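Startseite Aktuelles Schule Technik Termine Kontakt

Greifer übt auf dem Hallenboden, vorerst nur im Rechner

Die Robotik-AG der Pastora-Schule will im August beim Fluketance-Wettbewerb antreten. Bis dahin soll ein Greifarm Bauteile vom Boden einer Sporthalle aufnehmen und an einer Markierung wieder absetzen. Einen echten Arm besitzt die Gruppe bislang nicht. Geübt wird in der Simulation, mit dem Programm Prarnier, und wie viel das am Ende wert ist, bleibt offen.

Laut Projektbericht hat die AG seit Schuljahresbeginn 408 Durchläufe gerechnet. In den letzten 34 davon sei das Bauteil jedes Mal richtig abgelegt worden. Das klingt ordentlich. Allerdings lag es in all diesen Versuchen an derselben Stelle, und der Bericht verschweigt, was passiert, wenn man es ein paar Zentimeter verschiebt. 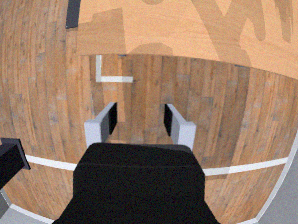 Fraglich ist auch, ob sich das virtuelle Parkett mit einem Turnhallenboden vergleichen lässt. Auf dem Bildschirm sind dunklere und hellere Dielen sowie weiße Linien zu sehen, an denen sich der Greifer orientieren soll. In einer wirklichen Halle kommen Staub, spiegelndes Licht und abgeriebene Farbe dazu. Auf Nachfrage hieß es aus der AG, das werde »später berücksichtigt«. Einen Zeitplan dafür gibt es nicht.

Bezahlt werden soll der Arm vom Förderverein, der 2.000 Euro in Aussicht gestellt hat. Die Werkstatt Domínguez würde die Montage übernehmen, eine schriftliche Zusage fehlt noch. Acht Schülerinnen und Schüler arbeiten derzeit mit, die meisten aus der Oberstufe. Wer die Gruppe weiterführt, wenn sie ihren Abschluss haben, ist ungeklärt.

Die Anmeldung zum Wettbewerb ist trotzdem schon abgeschickt. Dort wird ausschließlich mit echter Hardware gewertet.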